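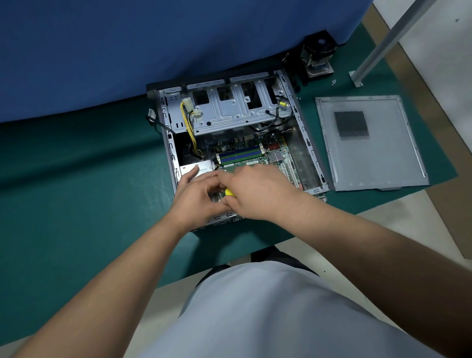
Can machines do shop-floor or house chores yet? (moved from General)

Shop Talk > Automation and Robots

tower_stripper
Joined February

I run a bench at a refurb and recycling place in Trallodville. We take in office desktops, pull what can be sold, clean and test it, and put back together whatever is worth putting back together. The rest goes out by weight.

The owner got a sales call from a company named Larness that wants to put a two-arm machine on one of our benches. The pitch is that it would do teardown of desktop towers. He asked me what I thought and I said I would ask people who work with this kind of equipment. So I am asking.

The job on a normal tower: lay it on its side, take the side panel off, unplug the power leads from the drives and board, take off the CPU cooler, take out the board screws, lift the board. Screws go in a tray if you are good and on the mat if you are not. A person who has done it for a month has no trouble with any of it.

What I want to know is which of those steps a machine can do today, in a real shop, on mixed cases. I don't need to hear about ten years from now.

---

benchrat62

Screws yes, if it can see them and get at them straight. Automatic screwdriving is old. The parts that go on a line in a fixture get driven all day long without trouble.

Removing is harder than driving. You don't know the torque, the head may be chewed, somebody may have used the wrong screw in that hole. And when it comes out you have to keep hold of it. A magnetic bit helps until the screw is brass.

---

Voko

I do cell integration for a living. Short answer, it depends on how mixed your mixed cases are. If you got 4000 of the same model from one bank I would say quote it. If every one on the pallet is different, I would say no.

Case coming in on its side in a known position is fine. Finding the screws with a camera is fine most of the time. Unplugging a Molex is where I would start to worry.

---

tower_stripper

Every one on the pallet is different. Sometimes we get a run of the same thing but never 4000. The last good run was 62.

And yes, the Molex. I have trouble with those myself. On an old supply they seize up and you have to rock them side to side while holding the drive with the other hand.

---

Geagea

That's the whole problem right there. The other hand.

Look at how anybody works inside a case. One hand has the screwdriver and the other one is braced on something, the power supply bracket or the drive cage, and it is doing several jobs. It keeps the case from sliding on the mat. It holds cables out of the way. It tells you if something is bending. You don't think about it. Every robot demo I have seen uses the second arm as a clamp and that's all it does.

---

benchrat62

So use a clamp. I don't see why it has to work like a person. Bolt a nest to the table, drop the case in it, done. My cousin's dishwasher doesn't hold a plate in one hand and a sponge in the other.

---

Geagea

A dishwasher gets loaded by a person who knows which way the plates go. Same as your nest. Somebody has to set the case in it, route the cables clear, and take the side panel off first. By then I have the board half out.

---

Voko

Both right. The nest is how I would do it. The labor to load the nest is what kills the payback. I have walked away from 3 jobs like this for that reason and I told the customers why.

Cables are the other one. A screw is always the same shape. A power harness is a different shape in every case, and it moves when you touch it. Vision that finds a screw head well will get confused by a loop of black cable lying over black plastic.

---

laundry_day

Not shop floor but I have been reading this section for the house stuff and it sounds the same. We have a robot vacuum. It is good at floors. It is no good at a floor with a phone charger on it. So before it runs I go around picking up cords, which takes me as long as sweeping the kitchen would.

Is there anything in a house that handles cords? Or cloth? I would pay real money for something that folded towels.

---

benchrat62

There are towel folders in commercial laundries. Big machines, somebody feeds the corners in. I've never seen one I would put in a house.

---

laundry_day

Feeding the corners in is the part I don't want to do.

---

Iason Fragkou
Moderator

Moved this over from General. Please keep it on chores and shop work. There is a separate section for self-driving.

I'll add something from maintenance. I service packaging lines. The lines run very well and have for years. When one stops, a person opens a cover and reaches in with a screwdriver, often by feel, with his head in the way of his own light. I haven't met a machine that can do that part, and it is the part we are short of people for. A PC teardown bench is much closer to my job than it is to the packaging line.

---

kettle_and_key

I'm going to disagree with most of this. I think people here judge by what was for sale five years ago. I work in a university lab (not going to say which) and the two-arm setups have come a long way. We have one unplugging connectors. Flat ones, ribbon ones, some power ones. It learned from people doing it by hand over and over.

It isn't fast. But tower_stripper didn't say fast, he asked if it could be done.

---

tower_stripper

I should have said fast enough. If it takes an hour on one tower I can't use it. What is your success rate on the power ones?

---

kettle_and_key

On connectors it has practiced on, good. On ones it hasn't, I wouldn't promise you anything. When it fails it mostly fails by pulling on the wires and not the plug.

---

tower_stripper

Then it breaks the supply and I lose a part I could have sold. A tested supply is most of what I make on some of those towers. I'm not saying that to knock your work. That is just how the money goes on my end.

---

kettle_and_key

Fair. For straight recycling, where it doesn't matter if you rip a wire, I think you are closer than people here are saying.

---

Voko

For straight recycling you don't need two arms and a camera. You need a shredder and a magnet. That market is taken.

---

Geagea

CPU coolers. Has anybody had a machine take off a tower cooler that has been on there for years? The paste sets up and you have to twist it while you pull. Pull it straight on some of the older sockets and the chip comes with it, pins and all. I've done it and I was being careful.

---

kettle_and_key

Haven't tried. The twist itself is easy for an arm. Knowing when it has let go is a force sensing question and I think that is doable. Fitting the fingers in between the fan and the memory is the harder part. Most grippers are fat.

---

benchrat62

Fat grippers is the truest thing in this thread. I tried to get one into a gearbox housing once. The arm had the reach, the wrist had the reach, and then there were two blocks the size of soap bars on the end of it.

---

hexhead_pam

I rebuild sewing machines, so small screws and tight places. What about the dropped screw? With me it is a few a day. I hear it land, I tip the work, it rolls out or it doesn't and I go in with a magnet on a stick. A screw left under a motherboard is a short waiting to happen. I would want to know the machine noticed it dropped one.

---

Voko

You can count screws out and compare with the number you expected. That only works if you know how many there should have been. Used machines are always missing one, or have one extra that somebody lost in there before you.

---

hexhead_pam

Yes. I find other people's screws all the time.

---

Iason Fragkou
Moderator

tower_stripper, what did Larness say they would leave on the bench? A trial unit or a sales video?

---

tower_stripper

They offered a visit first. Then a trial of 4 weeks, and we pay the freight. They asked us to send sample cases ahead so they could "prepare." I asked how many and they said all the same model if possible.

---

Voko

There is your answer. Send them mixed ones. Take the top layer off a pallet and don't sort it. If they still want to come out, let them come.

---

benchrat62

And leave the cables how you find them. Zip ties too.

---

kettle_and_key

I agree with that, and I'm the optimist here. Ask them to do only side panels and board screws at first. If it does those two well you would get something out of it even with a person doing the cables and the cooler. Splitting the job is better than waiting for a machine that does all of it.

---

Geagea

Side panels take me four seconds. I don't need help with side panels.

---

kettle_and_key

How about side panels at the end of a shift with a bad wrist?

---

Geagea

OK. My wrist is bad, so I'll give you that one. The board screws too. Holding a driver all day is what did it. But an electric driver on a balance arm fixed most of that for me and it cost less than the freight on his robot.

---

tower_stripper

We don't have a balance arm. We use hand drivers. I'm going to look at those either way.

Here is what I'm going to tell the owner. Let them visit, give them a mixed batch, have them start with board screws on open cases. No supplies, no coolers. We don't pay freight until they have done the batch at their place and sent it back so we can look at the parts.

If it goes anywhere I'll post times for it and for me on the same cases.

---

laundry_day

Please do. And if they have one for towels get me the number.

---

hexhead_pam

When you post the times, put in how long it took to load each case. Start the clock when the case leaves the pallet.

---

tower_stripper

Will do. Pallet to tray, both ways.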